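**Pre-session check, two-arm cell – cup approach study (Kekness)**
Checked by: Vaughan Ruddock
Date: 2020-08-13

- [x] E-stops pressed and released on both arms. *Lovely and crisp, thank you to whoever cleaned the buttons.*
- [x] Speed limit confirmed at 40 percent. *Please leave it there, even if the Pruvton policy looks well behaved, as it does most mornings.*
- [x] Table clear apart from the test cup
- [x] Gripper cable checked at both connectors. *I gave each plug a gentle wiggle and was quite happy, though I'd still like a spare in the drawer before we start the long runs.*
- [ ] Guard sheet signed by second person

A word on the approach pose, as a few of you asked. The method has the policy halt just short of the cup and re-estimate the gap before it is allowed to close, and that halt is what I'd like you all to watch for – fingers level, second arm well out of the way.
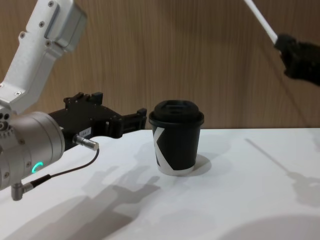

*Item 6: approach pose, fingers short of the cup.*

- [x] Item 6, gap present before close
- [x] Item 7, second arm held away from the cup

With the re-estimate switched on we had 2 tipped cups in 676 trials, against 78 without it in March, same number of trials. I'm ever so pleased with that, but do keep logging the near misses too, and bring me the guard sheet when it's signed.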